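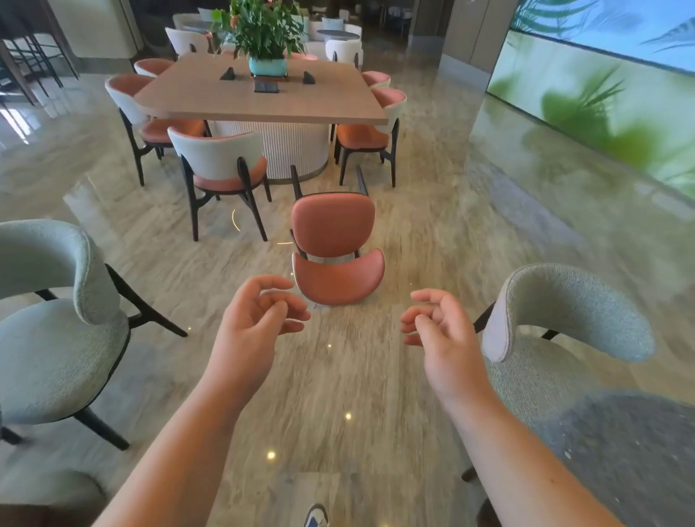

Chair day again. Eight hours of it, less lunch, and my lower back has opinions.

The job this week is putting furniture back where it belongs so the robot at Toft can learn to do the same. I do it by hand, slowly, as though the chair were an elderly aunt. Reach, take hold, draw it along, let go, hands back. Then somebody in the Lovuvstead office looks at it and tells me whether I was natural enough. I have been moving chairs since I was two and had never been marked on it before.

Today's note said I was "rushing the grasp". Fair. By the 30th go I'd stopped caring about the pink one's feelings.

They gave us the showroom at Falledley for it, all marble and palm fronds on the big screen, a long way up from the shed we had in June. I like the grey-green chairs best. The fabric is nubbly and you'd want to sit in one, and we're not to sit in them.

Had a turn on the remote rig after three o'clock. Much worse. You move your own hand and the robot's hand thinks it over. I spent 40 minutes trying to get it around the back of one chair and shoved the thing sideways into its neighbour. The form has a box for "unintended contact", and I've now used up most of the space in it.

Iltance want the dining set finished before they'll let us near the bar stools. Fine by me. Bar stools are tippy.

Came home, pushed my own chair in after tea, and caught myself holding both hands still at the end so the recording would finish cleanly.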